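The Set from Bremness

The tea set came in a box that had once held printer paper, with 3699 written on the lid in marker pen. It was the lot number. Rami Bitar had bid on it from his kitchen, by telephone, against somebody who coughed a lot. He got it for 110, which was more than he had meant to pay and more than he had told his sister he would pay.

His grandmother had owned one the same. She had bought it in Cronin the year she was married, and it had gone to an aunt, and then to a cousin, and after that no one in the family could say where it was. Rami did not think this was hers. Hers had a mark under the pot where somebody had scratched the letter B with a nail, and the first thing he did when the box was open was to turn the pot over and look. The base was clean.

He washed everything twice in the sink and dried it with a towel. Then he put the kettle on and telephoned his sister.

"It isn't the one," he said.

"I never said it was the one."

"You said it might be."

"I said it was the same colour." He could hear her moving plates about. "Is it chipped?"

"No."

"Then what's wrong with it?"

He said there was nothing wrong with it. She told him to make some tea in it, then, and to ring her back when he had drunk it.

He had no loose tea in the flat except a tin of Skikesero, which their father used to send for and which came out nearly black if you left it. It was probably too old. He spooned it into the pot with the dessert spoon because the small ones were all dirty, and a fair amount went over the side. He poured the water on and waited by the window. A van was trying to turn round at the bottom of the road. It went forward and back, forward and back, and a woman in a green coat stood on the pavement and waved her arm at it.
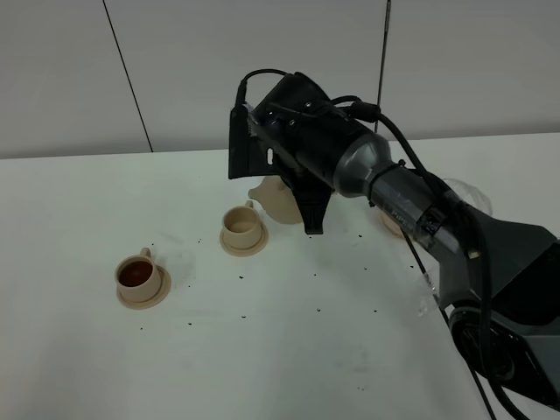
His grandmother had poured for other people first and herself last, and she had never once asked if anybody wanted a cup. You sat down and it was there. Rami lived alone and had got out of the habit of putting out two of anything, but he put out two. One cup was full, a dark reddish brown, and the other stood further back by the pot with nothing in it. There were dark specks all over the white table between them and he left them where they were. She would have had a cloth out before anyone could sit down.

He drank standing up. It tasted of the tin.

When he rang back his sister wanted to know how it was, and he said it was all right.

"Dad's tea?"

"Yes."

"That must be ten years old, Rami."

"It's all right," he said again. "It's a bit dusty."

She was quiet for a moment. Then she said that she remembered the set better than he did, being older, and that what she remembered was not being allowed to touch it. It had lived on the top shelf in the house on Coritz Lane, and there was a stool that would have got you up to it, and the stool was kept in another room for that reason.

"I touched it," Rami said.

"You did not."

"I did. I carried the pot out to the yard once, with water in it. I was watering the beans."

"When was this?"

"May. You were at school. I was off with my ears."

"And she didn't see?"

"She saw. She was at the window. She didn't come out until I'd finished the row, and then she took it off me and dried it, and that was that."

His sister laughed, and then she put the phone down on something hard and he heard her go and shut a door. When she came back she said she had never been told that, in all these years, and she would have liked to have been told it. He said he had thought she would be cross. She said she was cross. She asked if she could come on the early train and see the thing for herself, and he said there was one that got in at 1109, and he would walk down to the station.

"Don't use up all the tea," she said.

"There's plenty."

"I'll bring some new."

He rinsed the cups and the pot and put them away in the cupboard over the fridge, and after a minute he took them down again, as he would only have to get them out in the morning. He tried them at one end of the table and then at the other. The tin he put by the door, to go out with the rubbish, and later on he brought that back in as well.
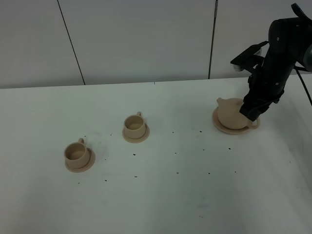
The pot and the two cups, each on its own saucer.

In the morning he was up before it was light. He shaved, and went out for milk and a lemon, and came back and found the small spoons and washed them. The train was 20 minutes late. His sister came along the platform with one bag over her shoulder and another in her hand, and she gave him the heavy one without asking.

"Did you look under the cups?" she said.

He had only looked under the pot.

"It might have been a cup she scratched," she said. "I've been thinking about it all the way from Bremness. I'm nearly sure it was a cup."

They went up the hill, and he walked a little faster than she liked.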